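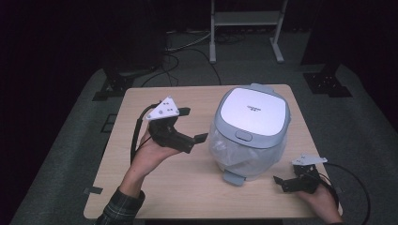 Rice cooker task, both grippers, bag still on the base

Left gripper drops out mid take, jaws go stale but recording carries on

Posted by trinosbridge_lab2 on 17 Feb 2026
Tags: hand-held grippers, recording, dropouts, Jurnano

Hi all. Bit of a panic as we have a batch due and I've just found this going back through the takes.

Setup is two hand-held grippers, cabled, marker plates on top, one person at a table. Task is open the rice cooker lid with one side and steady the base with the other. Recording with Jurnano, stock settings apart from the buffer which is 3072 (was told to raise it by whoever had the rig before us, no idea why).

Problem: on the left one the jaw opening value just stops. Not zero, not an error, it holds the last number it had. So the log says jaws are at the same gap for the rest of the take while the video plainly shows them opening and closing. Pose is fine the whole way through – plate tracks, position is smooth. Only the jaw width freezes. Right hand never does it.

Found it in 9 takes so far and I haven't checked the rest. Jurnano marks every one of them as good. Green tick. That's the bit that worries me, if I hadn't plotted it we would have sent the lot.

Tried so far:
restarting Jurnano (fine for a bit, then back)
different USB port, same hub
different person holding it, same thing
wiping the marker plate, which I know is nothing to do with the jaw but I was getting desperate

Haven't swapped the cables over yet becuase the left one is taped down all the way to the stand and I wanted to ask first. Also is there any way to rescue the bad takes? Video is there for all of them.

Also, does the plastic bag matter? We leave it on the cooker base to keep it clean.

clamano_user

Swap the cables. Seriously, do that before anything else, tape or no tape. If the fault moves to the right hand it's the cable, if it stays left it's the gripper end or the port.

My money is on the cable where it goes into the back of the gripper. People hold these upright and tilt the wrist over to reach a lid, and the loop gets pulled every time. Ours went in exactly that spot. You can test it without unplugging: start a recording, leave the jaws alone, then open and close them slowly while somebody wiggles the cable near the plug. Watch the live value. If it sticks when the cable bends one way you've found it.

The holding the last number thing is Jurnano, not your gripper. When no new jaw reading comes in it repeats the old one so the file stays the same length. There's a setting for it under inputs, "hold on missing" I think, might be worded differently in your version. Turn it off and you get blanks instead. Blanks look awful but at least the check fails and you get a red mark, which you want.

Pose being fine fits with this by the way. On our rig the pose comes off the plate through the cameras and never touches that cable. Assume yours is the same.

When you've got a good cable on, leave some slack and clip it to the sleeve or forearm so the arm takes the pull and the plug doesn't. And don't tape it the whole way to the stand, that makes it worse imo.

zaki_again

had this, was the hub. powered hub fixed it. also put the buffer back to default, 3072 does nothing for you

bag is fine unless its shiny enough to confuse the tracking, never bothered ours

oldbenchhand

Agree with the cable test but please do both of these as well.

Firstly, stop recording till it's sorted. Sounds obvious. We carried on over a weekend thinking we'd filter later and ended up binning most of it.

Secondly, rescuing the takes. Depends what you need. If the freeze is in the last second or so and the jaws were already open, trim the end and keep it. If it's in the middle, I wouldn't. You can estimate the gap from the video if both jaw tips are in view, we tried it in June, and it was slow and the numbers were poor whenever a hand or the lid got in the way. Redoing a take was quicker every time.

To find the bad ones without plotting each by eye – look for any stretch where the jaw value is identical to the last digit for 2 seconds or more. A real sensor jitters a little even when the jaws are still, so a dead flat line is suspicious. Will throw up the odd false alarm, just look at those by hand.

Not so sure about the bag. Tracking yes, no problem. But if a jaw tip catches a fold of it the base can get dragged and somebody grabs for it. I'd take it off or tuck it tight underneath.

trinosbridge_lab2

Thanks all. Swapped the cables and the fault went over to the right hand, so cable it is. Did the wiggle test too, sticks when it's bent back towards the wrist. Spare coming from upstairs. "Hold on missing" is off now, ours is called "repeat last value" and it's under devices, for anyone searching.

Ran the flat line check on everything, 4 more bad ones on top of the 9. Redoing the lot tommorow.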